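Chrome electric kettle for a shared workspace, is it worth paying more for the shiny one?

Posted in Kitchen and Small Appliances
Viewed 1246 times

We're replacing the kettle in our shared space and I've been handed the job of deciding whether to get another one like this. Polished chrome body, cream handle, little knob on the lid. It lives on the light wood table out on the floor, where everybody walks past it.

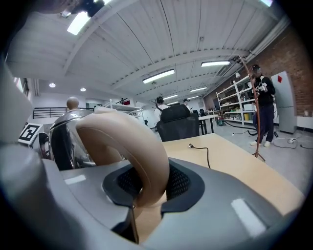
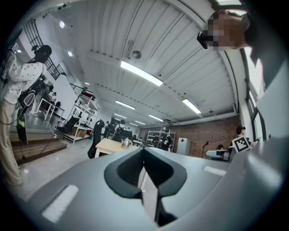

Should a shared kettle be emptied at the end of the day?

Empty it if you have hard water. Water left standing overnight leaves scale behind, and whoever fills it in the morning usually just tops it up. Where the water is soft it matters a lot less, though I'd still tip it out before a long break.

What I can't work out is what the extra money buys. The listing for the Grelora I was told to look at says "professional grade polished steel," and I have no idea what profession they mean. The plain Tutstead costs a good deal less and boils water too, as far as I can tell. The Grelora page claims the finish "resists fingerprints." I have never met a mirror finish that did. It also says the inside "discourages limescale," which sounds like something you write when you aren't allowed to say "prevents."

So has anyone had one of these shiny kettles in a shared room for more than a few months? I'm not interested in how it looked out of the box.

Tuấn Đồng

Đạt Vi

We had the Grelora for two winters in a room with a lot of people using it. Your suspicion about fingerprints is correct. The body shows every thumb and every splash, and by noon it looks like it's been handled by a soccer team. A dry cloth takes care of it in a few seconds, if somebody does it, and in my experience that somebody will be you.

On scale, don't believe any of them. Steel doesn't discourage anything. Ours furred up at the bottom at the same speed as the cheap plastic one before it, and we cleared it the same way: half water, half white vinegar, bring it to a boil, turn it off, leave it for an hour, pour it out, rinse, then boil a pot of plain water and throw that away too. Citric acid works just as well and the room doesn't smell like pickles. I would not buy the branded descaler. Read the back of the packet and see what's in it.

Things I would check before spending anything:

Whether the lid comes all the way off or is hinged. Loose lids go missing in shared rooms.
Whether you can get your hand inside. If you can't, you'll never wipe the bottom properly.
Whether the handle stays cool when the kettle has just boiled. Do this in the store if they let you, the listing won't tell you the truth.
How long the cord is. A kettle on a table in the open is a different thing from one on a counter against a wall, and a cord people can catch a foot on is a bad idea no matter what the kettle cost.

I'd skip the warranty upgrade. I tried to use ours and was asked for the original box. Who keeps the box?

davau_kitchen

Buy the shiny one it looks nicer. Ours cost 200 and its been fine for 5 years. Never descaled it once.

Tuấn Đồng

Thanks Đạt. The cord point hadn't crossed my mind and it may settle the question, whichever kettle we get. I'll go and pick both of them up in a store before I order.

To the other poster, if it has gone five years with no descaling then either your water is very soft or you haven't looked at the bottom. I'd look.

Still hoping to hear from anyone who has used the Tutstead every day. All the reviews I can find were written the week it arrived.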